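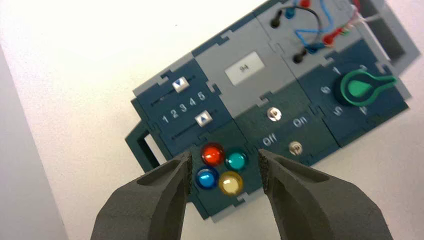 Search this site Search Enter keywords

I've become a bit of a bore about busy boards. You know the ones, all buttons and toggles and sliders, meant for small hands (mine are size large and I don't care!). My favourite kind locks together like a jigsaw, so you can shuffle the colours and bits about whenever you fancy a change.

Sumaiya Abeysekara runs the toy library in Bernport, with 800 things on the shelves, and she reckons toggle switches beat everything. I'm a slider person myself – give me a track with numbers along it and I'm gone for the arvo. Her nephew Kai only wants the coloured push buttons, preferably the red one, preferably while Mum's on the phone.

Borrowing is two weeks at a time, and I've already put my name down for August.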